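Normand Boychuk
December 5, 2025

1/ Notes on how we are gathering examples for the Skultano set. It is a washers-on-bolt task, done by hand-held gripper, and the result is used to train a policy that will later run on the Cosgrove arm. Long thread, mostly procedure.

2/ The task itself is dull. A bolt stands on its head on a white table. Washers lie flat nearby. Pick up a washer, carry it over the bolt, lower it down the shank, let go. The instruction attached to each episode is one line of text and it never changes.

3/ Dull is useful. A thin ring on a flat surface is hard to grasp, and the last few millimetres of the drop are hard to see. If the examples are poor, the policy learns to hover near the bolt and wait, as our previous one did.

4/ Layout for an episode at the start. Bolt upright, washers in a loose cluster on the near side of it, fingers wide open. 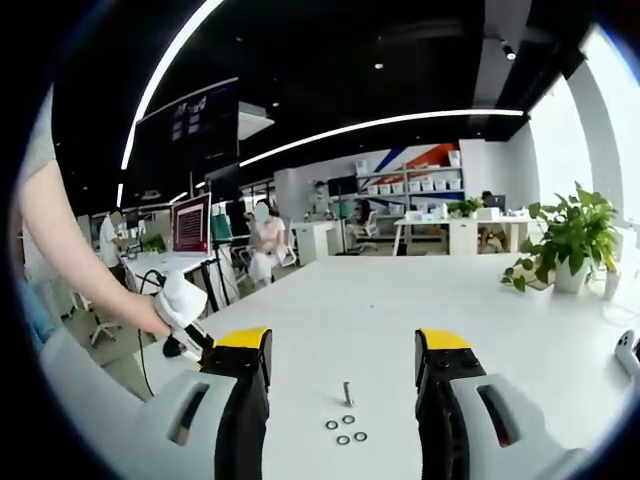

5/ Rules for the start position. The washers are scattered by hand and left where they land, unless two overlap. Overlapping washers get separated, as a stacked pair is a different task and belongs in a different set. The bolt moves between episodes. We had 37 episodes in the first batch where it hardly moved, and the model learned the table instead of the bolt. Those are now marked and left out.

6/ We do not clear the background. People walk past, screens change, somebody gets up to make tea. A plain backdrop gave us cleaner footage and a worse policy. The only things I ask people to keep away from are the bolt and the washers.

7/ Daylight is a variable we log but do not control. Each episode gets a field for it: blinds open, blinds half, lamps only. Grikel (our labelling tool) lets you filter on that field, though the filter resets every time you change page. I have reported this.

8/ On the operator side: slow down before the grasp, not after it. New people rush the approach, stop dead above the washer, then make small corrections. Those corrections end up in the data as a wobble, and the policy copies the wobble faithfully. I would take a steady approach that lands slightly off centre over a jerky one that lands perfectly.

9/ Close the fingers fully on the ring. A half-closed grip can hold for a while on a washer, but the recorded width is then noisy and the model cannot tell a held washer from an empty gripper. A ring held right at the tips, with the fingers almost together, gives a width signal we can use. 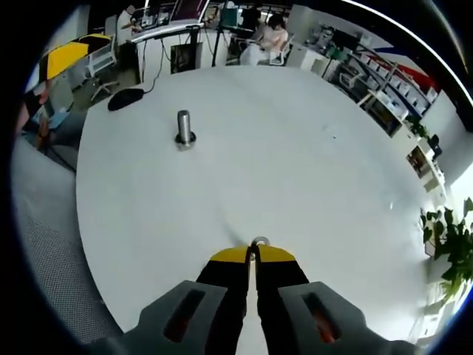
10/ After that comes the carry. Lift clear of the table first, then travel. Dragging the washer across the surface is quicker and we used to allow it. The arm has less give in it than a human wrist, so on replay the drag turned into scraping. All drag episodes went in the bin, which cost us 12 good placements along with the bad ones.

11/ Failed drops. If the washer misses the bolt and lands flat within reach, the operator picks it up again and carries on. The episode is kept and tagged "recovered". If the bolt falls over, we stop and discard. I know people disagree on this – there is a case for keeping the falls and teaching the policy to stand the bolt back up. We have not got the volume for it yet.

12/ Session length. We stop operators after 8 episodes and swap. Grip timing drifts when people are tired, and the drift is easy to see in Astik once you plot finger width against time. Before the swap rule, the late episodes were visibly slacker than the early ones.

13/ Checks before upload, in order: tracking unbroken from start to finish, width reading present on every frame, bolt visible at the start, text instruction attached. The first check rejects more than the other three put together. Most tracking losses come from turning the wrist too sharply on the way back to the washers.

14/ Someone asked whether simulation would be cheaper. For the carry, yes. For the grasp, our contact model of a thin ring on a smooth table was bad enough that tuning it took longer than recording the real thing. We may go back to it in the new year.

15/ Next batch uses 7 bolt positions marked out on a paper template, with the template lifted off before recording starts. If the spread looks better I will post the plots. The washers stay random.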